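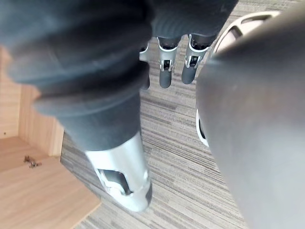 Wrist camera view of the hand over the carpet, hardware on the shelf at left.

The Hemeo visit in November was mostly about the perception stack. Agustina Bravo showed us the Plillard planner, which runs as two processes: a grasp scorer and a trajectory server. They share a clock and little else.

The hand blocks much of the wrist view, so the scorer masks it out using joint angles. The covering folds differently at each pose and the mask has to be padded. Bravo's set for tuning the padding is 3,804 labeled stills. Small hardware near the fingertips is still the weak class.

Horacio Ledesma covered replay tooling. Logs open in Alley, and any planner call can be rerun against a newer build. A diff of nine calls took seven seconds. Calibration was not shown.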